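Week 2 handout: Setting up the coffee station

Okay, so last time we did the floor plan and I let you all argue about where the trash goes (it goes next to the station, never under it, I'm not changing my mind). This week we get to the part I love, which is the cups! I know, I know. But a self-serve table lives or dies on its cups, and I've stood behind enough of them at the Destside open house to have strong feelings.

First, some numbers so you can do the worksheet. Our practice event is the Junance reception, 285 guests, one break in the afternoon. I plan on 600 cups for that. People put a cup down, forget which one was theirs, and take a new one, and then the tea drinkers come back for coffee. If you write 285 on your order sheet I'll hand it back to you with a sad face on it.

Now, holders. Loose stacks are fine in the storeroom and terrible on a table, where one elbow sends the whole thing rolling. I like the double wire kind, two round bases joined side by side with loops coming up around each one. You can fill one side and leave the other for lids or a second size, or just keep it free until the rush starts.

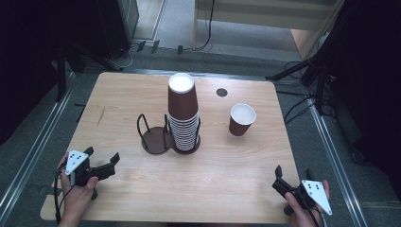

Event Services and Hospitality Program, Skustdale Community College

The brown paper cups are standing in the right side of the holder with the rims up, and the left side is empty. Look at how closely those white rims sit together in the lower part of the stack. Cups nested that tight love to come away in twos and threes, so when you load a holder, give the stack a little twist as it goes in. Hold each sleeve by the outside, and keep your fingers out of the top cup (I will be watching for this one!).

There's a grommet hole in that tabletop too, near the single cup. Get in the habit of finding those before you put anything down. If you're running an urn, you want it close to the hole so the cord can drop straight through, and then the cups go on the guest's side of the urn, where people reach them first. Cups, then coffee, then milk and sugar, then stirrers. I once did it backward and the line went in both directions for 22 minutes.

For lab, bring your order sheet, a cloth and the tray from last week. You'll set the table from bare wood, break it down, and then set it again as a mirror image for a line coming from the other side. The second round is always slower, so don't panic.

Reading for next time is the Nina packet, the part on lids and sleeves. It's short, and there's a diagram on the back that you'll want for the worksheet.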